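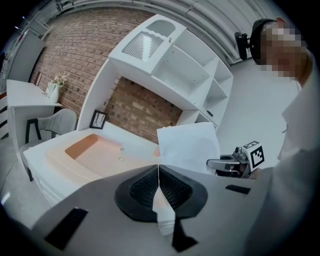
Posted by the Rultura project office, 27 April 2019
Interim report to the fund, second period

The Parken bus has now run for a full winter and you asked us whether it should go on into a third period. We think it should go on, but on weaker grounds than our last report gave, and some of what we told you in November needs correcting.

Passenger numbers first. The bus carried 1,198 single journeys in the period. In November we would have called that a success and left it there. When we went through the driver sheets by hand, we found that a large share of those journeys were made by the same small group going to the Stoica surgery and back. That is a good use of a bus. It is also a much narrower service than the one described in our bid, which promised evening trips, shopping trips and a link to the railway. The evening run has hardly been used and we do not believe another leaflet will change that.

Registrations stand at 191. We would ask you to be careful with this figure. Signing up is free, takes a minute at the library desk and commits a person to nothing. Plenty of those who signed up have yet to book a seat, and we have no record of why, as the form did not ask for permission to ring them. The new form does.

The booking system supplied by Clandix is still our main worry. The phone line works well. The online side drops return bookings often enough that the drivers have gone back to carrying a paper list, and passengers have learned to ring up and check. Clandix has told us the fault is mended on three occasions. We have held back the last payment and will not release it until four weeks have gone by without a lost booking.

We were also asked to show that the bus has cut car use. We can't. The survey went out to every registered passenger and 15 came back, most of them from people who do not own a car. Our first draft of this report had a paragraph on carbon savings built on those replies. We took it out.

Money is in better order. Fuel came in under budget, mainly as a result of the cancelled evening runs, so it should not be counted as good housekeeping. Repairs went over after the lift failed its check. The bus was off the road for 12 days and we paid for taxis to cover surgery trips. Nearly all of the remaining grant is set aside for wages.

For the next period we propose:

Drop the evening run and put the hours into a second midday trip to Stoica.
Keep the railway link until the summer timetable ends, then look at it again.
Report passengers as well as journeys, so that regular users are not mistaken for a crowd.
Get prices for another booking system, whatever Clandix says next.

The driver sheets and the repair invoices are attached. The survey forms can be sent on request, though there is little in them.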